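Keeping the cell at Pathirana in good hands

It was raining when I got to the Pathirana packing shop, and the technician who looks after the cell had already put the kettle on, so we began with tea and only got to the machine a good half hour later. I didn't mind at all. She has been in the trade a long time, she likes to talk about it (she asked me to leave her name out, "they all know who I am anyway"), and I came away with far more notes than I could ever use.

The cell puts small bottles and jars into trays for Komodska, who sell bath oils and creams, and it was put together by a small firm called Jevex. It has one arm, one two-finger gripper and a wrist camera, and it runs two shifts. When she took it over last October the handbook was a ring binder of 208 pages, and she read every one of them at her kitchen table.

"I wanted to know what they thought was important," she said. "There were 11 pages on the safety fence and half a page on the pads. And what do I spend my mornings on? The pads!"

By pads she means the rubber pieces on the insides of the fingers, the only part of the whole robot that is supposed to touch the product. She talks about them the way my uncle used to talk about tires. They get a film on them from the jars, they pick up dust from the cardboard, and little by little they stop gripping the way they did when they were new. Her first job each day is to open the gripper all the way, lock the power off, hang her tag on the switch and wipe both pads with a lint-free cloth and a little alcohol.

"Not a soaked cloth, just damp," she said. "And I go along the grooves with a soft brush, first one direction and then the other. People wipe the tops and think they're finished, but the dirt sits down in the channels. Then I let it all air out while I do my paperwork."

After that she brings the power back, steps outside the fence and looks at the picture from the wrist camera. She wants to see both fingers in the lower corners and a clear space between them, and she wants the pads sharp enough that she could draw their edges with a pencil. 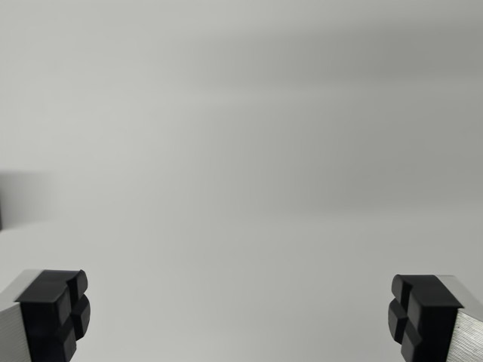
A colleague on the late shift, listening in from the next bench, put in that he would never trust the camera for this and always runs a thumb over the rubber as well, with the power locked off, of course, as a worn lobe can look perfectly good on a screen and still feel like glass. She laughed and told him he was right, and that the two of them had been having this same argument since the winter.

"He goes by feel and I go by looking," she said, "and between us we catch most of it. What I like about the picture is that I can save it. I keep one from every Monday, and when somebody tells me the pads were fine last month I can go back and check - I don't have to take anybody's word."

The pads come from Wolisex in boxes of 34, and she changes them in pairs, always. A new pad across from an old one, she told me, will push the jar over a hair every time it closes, and then you can spend a whole afternoon hunting for a fault in the program. She cleans the metal behind the pad before the new one goes on, tightens the screws a little at a time, and writes the date in a school notebook that lives in the drawer with the hex keys.

Then comes the part she clearly enjoys most, which is closing the gripper on a steel test block. She does it slowly, at the lowest force setting, and checks that both fingers reach the block together. If one gets there early she goes back to the mounting before she touches any of the numbers in the controller. Once the block sits square she runs empty trays for a few minutes, then full ones, and only after about 1000 picks does she call the new pair settled and bring the speed back up to normal.

I asked what she would tell somebody who was just starting out with a cell like hers, and she thought about it over the last of the tea.

"Write down what you did, even when it's boring," she said. "Especially the screws. I've got a page in that notebook that only says 'left finger, second screw, again', and it's the most useful page in there."

She let me see it, too, and it had a tea ring on it.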